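Brestham's odd sock mornings to carry on into spring

Fraser Jardine has a drawer at home that he no longer opens in front of guests. It holds, by his own estimate, a decade of single socks, and last autumn it gave him the idea for what has become one of the best-attended mornings in Brestham.

The Odd Sock Morning started in October in the upstairs room at the Niven Rooms, with one table, a kettle and 18 people who had each brought a carrier bag. It was meant to happen once. It has now run every month since, and Fraser confirmed this week that the room has been booked through to the end of May.

"I thought we'd get a few neighbours and a lot of jokes," he said. "We got both of those, and then people stayed for three hours and asked when the next one was. I was so pleased I forgot to wash the cups."

The idea could hardly be simpler. You bring clean socks that have lost their partner, or that have a hole, or that you have gone off. You tip them out on a table with everybody else's. Anything that can be paired gets paired, near matches included, and anything with a hole goes along to the mending end of the room, where there are needles, wool and darning mushrooms to borrow. What is left over at the end gets sorted again for other uses.

You might not expect much from pairing up strangers' socks, but it is great fun to watch. Colours turn up in waves. In November it was navy, bag after bag of it, and hardly two the same shade once they were held up at the window. Since the new year people have been bringing the bright stuff — lemon yellow, sugar pink, a whole family of stripes — and the tables look all the better for it.

Fraser is keen that nobody should feel they need to bring a lot. The best finds often come out of the smallest bags, and a handful of socks on a desk is quite enough to get a conversation going. At the last session one small group spent a good quarter of an hour deciding whether two yellows were near enough to go home together. (They were, in the end, although one person is still not convinced.)

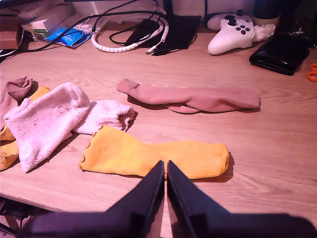 Page last updated: February, 4.15 pm

White socks remain the hardest to sort and there are always more of them than anything else. The mending table has worked out its own method, which is to ignore the colour altogether and go by the cuff first: deep rib, shallow rib, rolled or frilled. After that it is length, then the feel of the knit. Towelling socks are kept well away from the smooth ones. Fraser says it has cut the sorting time in half, and he has started doing it at home as well.

Pinks are more straightforward. They fade at very different speeds, so a pair that has been apart for a year can look like two different socks, but the shape of the heel usually gives them away. Regulars have become very good at this. One of them found a match for a long pink walking sock in January after it had sat in the leftovers box for two months, and the cheer could be heard down in the street.

The January morning was the busiest so far, with 31 people through the door and a queue for the darning mushrooms. Two extra tables had to be carried up from the ground floor, and the biscuits ran out before eleven. A second kettle has been found for next time.

The mending end has also grown. It began with Fraser and one borrowed tin of needles, and he is the first to admit that his early darns were "more of a lump than a repair". Several people who came along for the pairing have since taken up the mending and now show newcomers how to do it. The method taught is plain weave darning over a mushroom, which most people pick up in half an hour, and for thin or fine socks there is a neat little stitch worked from the inside that hardly shows. Wool is shared from a common basket and offers of leftover balls are very welcome, four-ply or thinner if possible. Thick yarn makes a ridge that rubs in a shoe.

Children are welcome with an adult and tend to be the quickest at spotting pairs. They are also firmly in favour of mismatches. A side table was set up for them in December, where odd socks can be turned into puppets, draught snakes for dolls' houses and juggling balls filled with rice. The juggling balls have been such a hit that the adults have asked for a turn, and there will be a proper session on them in March, beginning straight after the tea break.

Socks that find neither a partner nor a new owner do not go to waste. Good ones go into the "wear them anyway" box by the door, which is free to rummage through. Worn ones are cut into rings for plant ties or kept whole as dusters and polishing mitts, and a bundle goes each month to the Gelel allotments on the edge of the town, where they are used to store bulbs and tie in the beans. The allotment holders have sent back a tray of onions by way of thanks, so the March tea break may include soup.

There has been interest from further along the valley, too. A group in Isport held a trial morning of its own a few weeks ago, using the same leaflet and the same three-table layout, and has plans for another before Easter. The two groups would like to swap their leftovers boxes at some point. Fraser is looking forward to that enormously.

"Somewhere in Isport there is a green sock with a fox on the ankle," he said. "I have the other one. I've no evidence for this at all, but I'm certain of it."

The next Brestham morning is in March and runs from 10 am until 1 pm in the upstairs room at the Niven Rooms. Entry is free and there is no need to book. The stairs are steep and there is no lift, but a table will be put out in the ground floor lobby for anyone who prefers it, and runners will take socks up and down between the two. The lobby table was tried in January and turned out to be the liveliest spot in the building, being closest to the tea.

Those planning to come are asked to bring socks that are clean and fully dry, and to turn them the right way out before they go into the bag. Tights, slippers and gloves can't be taken at the moment, although a glove morning has been suggested more than once. If you want any of your socks back whether or not they find a match, pin a slip of paper with your initials to the cuff.

Help with setting up is needed from 9.30 am, mostly carrying tables and laying out the wool. There is usually a fair bit to put away as well. Anyone with a darning mushroom to lend should put their name on the base in pencil; there are 18 in the box at present and on a busy morning every one of them is in use. A smooth wooden ball or an old light bulb does the job nearly as well, and a few people have come to prefer the bulb.

A display of the best mends since October is also going up in the downstairs window, with room for 30 socks pegged along a line. Fraser's first effort, a grey one with a bright orange heel, has already been given a place in the middle — not his choice, he says, but he has agreed to it. Contributions for the rest of the line can be handed in at the Niven Rooms during opening hours, and the window will stay up until the May session.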